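Wednesday, Culville site visit

Left Cudville at 7 and got to the Culville workshop before the doors opened. Haris Zupan walked us through the morning. They start every open day with the folding bench: one arm, one table, towels only, 5 minutes a run. It did the small towels fine and stalled on the bath size. Haris reset it by hand and carried on talking.

Their clothes set is at 4,000 grasps now, with 300 added since our last call. Everything is done with the hand-held units, in real homes, and no arm goes near it until training.
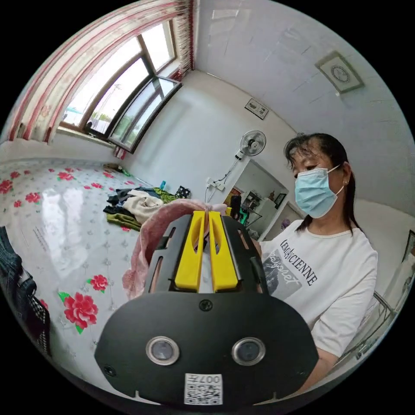

Grasp choice is what I went there to ask about. Our own runs on the Berisha arm fail mostly at pickup, before any folding starts. Haris thinks we close too deep and take two layers at once. Worth checking against how they work with single garments: the pink one is pinched between the two yellow fingers and the rest just drapes over and hangs down one side. Denim and the mixed heap on the bed would be a different problem. I asked for their notes on heavy fabric and he will send them.

To do:
- rerun the Wekorlow shirts with a shallower close
- log every double pickup
- ask Haris about finger wear, forgot to
- 5 spare finger pads to order, the old ones are split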